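Does Ice Cream Really Cool You Down?

Everybody says it. It's a hot afternoon, you're sticky and grumpy, and some grown-up says, "Let's get ice cream, that'll cool you off." It sounds so obvious that hardly anyone checks. I think we should check. Things that sound obvious are wrong pretty often.

First, what does "cool you down" mean? It could mean your mouth feels cold. Fine, that part is true, and you don't need a science book for it. But it could also mean that your whole body ends up cooler than it was before. Those are two different claims, and people who sell frozen treats like to mix them up.

Take a cup of ice cream. It's cold, so when you swallow it, heat moves out of your body and into the ice cream until they match. That takes some heat away from you. One point for the grown-ups.

Now look at what's inside. Ice cream is made with cream and sugar, and both are full of energy. Your body breaks them down and uses them, and when it does that, it makes heat. It happens slowly, over hours, so you don't notice it the way you notice a cold tongue. Still, the energy in most ice cream is a lot more than the heat it soaked up by melting in your stomach.

So does ice cream secretly heat you up? I've seen that one too, usually written in big letters by somebody who wants you to click. I don't buy that either, at least not the scary version. Your body makes heat all day long from whatever you eat, and it's very good at getting rid of extra. A sandwich does the same thing and nobody calls a sandwich a heater.

A few summers ago a shop in Brisgate called Premadari put up a sign saying its cones kept people cool for hours. A reader named Natalia Ochoa, who was 8 at the time, wrote to ask me how they knew. I called. The owner, Eustaquio Tapia, was nice about it and said he had made it up because it sounded good. The sign came down in July.
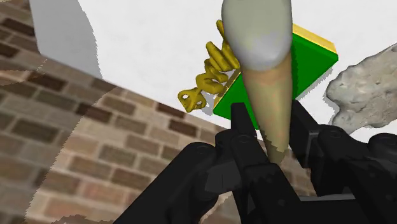

When you read a claim like that, try asking what was measured. Did somebody use a thermometer? Where did they put it? A thermometer under your tongue will show a low number right after a cold snack, but all it's telling you is that your mouth is cold. To find out about the rest of you, you'd need a better spot and a lot more patience.

You'd also want something to compare with. Suppose you sit in the shade, eat a cone, and feel better ten minutes later. Was it the cone or the shade? Try the shade by itself on another hot day — same chair, same time — and see if you feel any different. One try each still isn't much proof, so do it more than once if somebody will pay for the cones.

What does work on a hot day is pretty boring. Drink water. Get out of the sun. Let your sweat dry off, which carries heat away from your skin, and stand near a fan if you have one. If you feel dizzy or sick from the heat, tell an adult right away and don't wait for dessert.

And eat the ice cream if you want it. "It tastes good" is a claim you can test yourself.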